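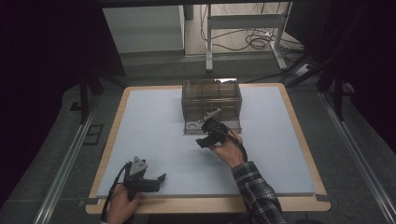
Osenton

FAQ – Hundex hand-held gripper set

What is in the set?
Two black hand-held grippers, a cable for each, four spare finger pads and a printed setup sheet. The work board and the rails are sold separately. Any flat surface will do if you already have one.

What is it for?
You hold one gripper in each hand and do the job yourself, and the recording is used to teach a robot arm the same job. Most buyers start with simple box and lid tasks.

Do I need a robot to start?
No. You can record for months and pick an arm later. We test with the Qaisi arm mount. Other mounts may fit, but we can't promise it.

How heavy is each gripper?
700 grams without the cable. Most people want a break after half an hour – plan for it.

How wide do the fingers open?
95 mm between the pads. For anything larger, use both grippers together.

Can I change the fingers?
Yes. Each finger is a boxy block with small round holes in it and a pad on the inside face. Take out the screws, swap the finger, and run the zero check again. Do not overtighten. The plastic will strip. 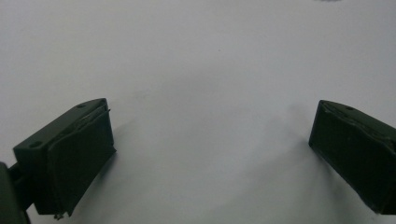 The pads wear out before the fingers do. If a pad starts to lift along its top seam, replace it. A pack of spares is good for 1000 recordings in normal use, fewer if you handle rough parts.

What kind of surface should I work on?
Plain and matte is best. Shiny table tops give reflections and the tracking drifts. We use a white foam board.

Where should the cables go?
Loop the cable once at the wrist and let the rest drop to the floor. Keep it off the board.

Can left-handed people use it?
Yes. The settings page in the Rorngate software lets you swap main and second hand.

How many recordings do I need for one task?
We suggest 400 for a simple task. Tasks that use both hands take more.

Is the software included?
One year of Rorngate is included. After that you can renew or keep using the last version you downloaded.

What if a gripper stops closing fully?
Check for dirt between the pads first, then check the screws. If it still sticks, send us a short video through the support form and we will tell you which part to order.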